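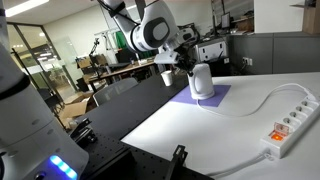

Descaling the small kettle

14 comments · 3 shares

The kettle had started leaving flakes in my tea, so in August I finally cleaned it. We have hard water here and I had let it go far too long. It's a compact white one that sits on a round base, and it gets used all day by anyone who walks past with a paper cup.

I asked Nkechi Garba what she uses on hers and she said plain citric acid, the kind sold for canning. I had a bag of it in the cupboard from a jam project. The Juditz descaler at the store costs more and I have never liked the smell.

I put in 2 tablespoons, filled the kettle halfway with water, and brought it to a boil. Then I switched it off and left it for 20 minutes with the lid shut. Most of the scale came off the bottom. There was a ring higher up that hadn't been covered, so I did it again with the water closer to the max line. After that I boiled plain water and poured it out, twice. The first cup of tea tasted a little sour anyway. The second was fine.

The outside only needed a damp cloth. White shows every fingerprint and the glossy kind is worse. Keep the base away from the sink when you wipe it, and unplug it first.

I also moved the base onto a square purple mat. The old spot had no mat and the table was getting rings on it. The cord is longer than it needs to be and I still haven't found a good way to run it to the power strip. For now it goes across the tabletop in a big loop. The strip has its own switch with an orange light, and I've started turning it off there at night.

Hidayah Chin wants to replace the whole thing with a Bergmann that has temperature settings. I looked it up and it's a nice kettle, but ours boils water and I drink black tea. If the scale comes back before winter I'll try a filter jug and see if that slows it down.

Share this post · 16 likes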